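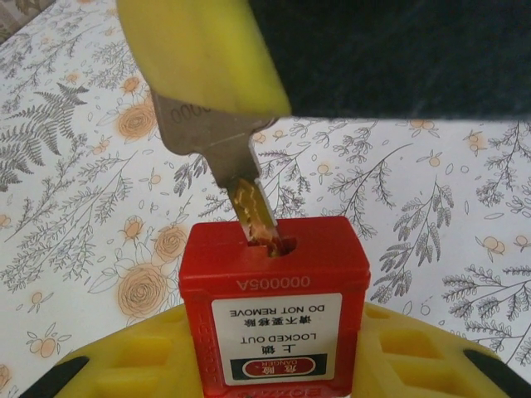
Westetti Publishes Good Practice Guide for Robots That Handle Safety Lockout Padlocks

October 5, 2022 – Westetti today released a good practice guide for companies that use robot arms near lockout points, where a padlock keeps a machine switched off while people work on it. The guide runs to 38 pages and was written with the engineering firm Oberholzer and the training provider Kurkitz.

Lockout rules were drafted with human hands in mind. A lock is fitted by the person at risk, and that same person removes it. The new guide leaves this principle in place and sets out what a robot may do around it.

"A red padlock marked DO NOT REMOVE carries a promise to the person inside the machine," said Bethel Yilma, head of standards at Westetti. "If a robot is able to put a key in that lock, the site must be able to show who allowed it and when."

Under the guide, a robot may insert or turn a key only after the lock holder has given a release in person. The release covers one lock and ends when the task ends. Keys may not be stored in the gripper or on the arm between tasks. Sites are asked to keep a written record of every release for 2 years.

The guide also deals with training and testing. Practice work must be done on padlocks that are not securing live equipment, and practice keys must be kept apart from those in service. Labels on practice locks should stay in place, in all languages used on the site, so that staff and systems learn to treat them as they would on the floor.

Gripper force has a chapter of its own. A key that meets resistance must be withdrawn and the attempt logged – pushing harder is not permitted. After 3 failed attempts the task passes to a trained employee.

The draft was reviewed during a trial at the Ivum plant that began in March and recorded 2,485 key insertions. "The trial led us to rewrite the section on failed attempts," said Oda Amundsen, project lead at Oberholzer. "The first version left too much to the operator's judgment."

The guide is voluntary and does not replace national law or a site's own lockout procedure. Copies are available free of charge from the Westetti standards office. Comments from users will be considered for the next edition.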